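Trerthorpe Football Club
Match Day Ground Safety Inspection – Officials' Area, Pitch Surround and Spectator Control
Home fixture against Diven Rovers, kick-off 3.00 pm

Inspection carried out by the duty safety steward in the morning and repeated one hour before kick-off. Each item is marked Satisfactory, Action Required or Not Applicable. Comments are to be read with the item directly above them. The completed form is to be kept in the ground safety file and a copy sent to the league's grounds officer.

Permitted capacity for this fixture: 2,000

Section A – Approach and turnstiles

A1. Approach road clear for emergency vehicles
Satisfactory
Comment: Cones placed on both sides as far as the junction. One delivery van was asked to move and did so before the gates opened.

A2. Turnstiles operating and counters set to zero
Action Required
Comment: Turnstile 5 did not register on every turn when tested. It is to remain closed until repaired. Stewards have been told to direct supporters to the remaining turnstiles, and a sign has been fixed to the gate. Scanlon Gates have been asked to attend before the next home match.

A3. Search point staffed, with a covered bin for surrendered items
Satisfactory
Comment: Bottles, cans and flares are not admitted. The notice at the search point has faded and should be reprinted in larger letters.

A4. Visiting supporters' entrance separate from home entrance
Satisfactory
Comment: The dividing fence was checked along its full length. Two loose bolts were tightened during the morning inspection.

Section B – Stands and terracing

B1. Gangways and steps free from obstruction
Satisfactory
Comment: Leaves were swept from the lower steps of the covered stand. The yellow edging on the top step is worn and will need repainting before the winter fixtures.

B2. Handrails and crush barriers firm
Satisfactory
Comment: All barriers were tested by hand. The annual load test is due in April and must be booked with the surveyor in good time.

B3. Exit gates unlocked and staffed
Satisfactory
Comment: Gate stewards are to remain at their posts from opening until the ground is empty. At the last home fixture one steward left the north exit shortly before full time to watch a penalty being taken. The matter has been raised with the steward concerned and must not occur again.

B4. Public address system audible in all areas
Action Required
Comment: Speech is clear in the covered stand but weak behind the north goal. The Serovis amplifier was turned up for the second inspection and the result was better, though still below what is wanted. A loudhailer has been issued to the north end supervisor as a reserve.

Section C – Pitch surround

C1. Perimeter rail sound and continuous
Satisfactory
Comment: No sharp edges found. The advertising boards on the far side have been re-tied.

C2. Distance between rail and touchline as laid down by the league
Satisfactory

C3. Technical areas marked and dugouts secure
Satisfactory
Comment: The visitors' dugout has a cracked side panel. It has been taped for this fixture and is safe for use, but a new panel should be ordered.

C4. Goalposts, nets and corner flags
Satisfactory
Comment: Goalposts anchored and upright. Net pegs fully driven in at both ends.

Section D – Match officials

D1. Officials' changing room lockable, key held by safety steward
Satisfactory
Comment: The key is to be handed to the referee on arrival and collected on departure. No club official, player or supporter may enter without the referee's permission, at any time, including half-time.

D2. Officials' hospitality kept apart from the players' and directors' bar
Satisfactory
Comment: Tea and sandwiches are to be served after the match once the referee is ready to receive them. Club representatives wishing to discuss a decision should be reminded that the league's waiting period applies.
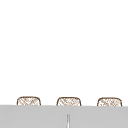 D3. Protected route between pitch and changing room
Action Required
Comment: The temporary barriers leave a gap beside the tunnel mouth wide enough for an adult to pass through. An additional barrier section has been requested from the store. Until it is in place, 2 stewards are to stand at the gap from five minutes before the end of each half until the officials are inside.

D4. Escort arrangements at full time
Satisfactory
Comment: The escort will meet the officials at the centre circle. If there is a disturbance, the officials are to be taken directly to the changing room and the door locked. The safety steward will then speak to the police by radio. The officials should not be moved to their vehicles until the car park has been checked.

D5. Officials' parking secure and close to the building
Satisfactory
Comment: Spaces reserved beside the office entrance. The floodlight over this area was tested and is working.

Section E – Medical and fire

E1. First aid room open, clean and stocked
Satisfactory
Comment: Ice packs replaced. One box of sterile dressings had passed its date and has been removed.

E2. Stretcher and defibrillator in position
Satisfactory
Comment: Defibrillator indicator showing ready. The cabinet door is stiff and should be eased.

E3. Fire extinguishers in place and within service date
Action Required
Comment: The extinguisher in the kit store was blocked by training equipment at the morning inspection. Equipment moved and access clear at the second inspection. The coaching staff are to be reminded in writing that this position must be kept free.

Outstanding actions

Turnstile 5 – to remain closed pending repair.
Public address, north end – engineer's visit to be arranged by Thursday.
Tunnel barrier – additional section to be fitted before kick-off, or stewards posted as set out at D3.
Kit store – written reminder to be issued.

Decision of duty safety steward: ground fit to open, subject to the actions above.

Signed: Duty Safety Steward, Trerthorpe Football Club
Countersigned: Club Secretary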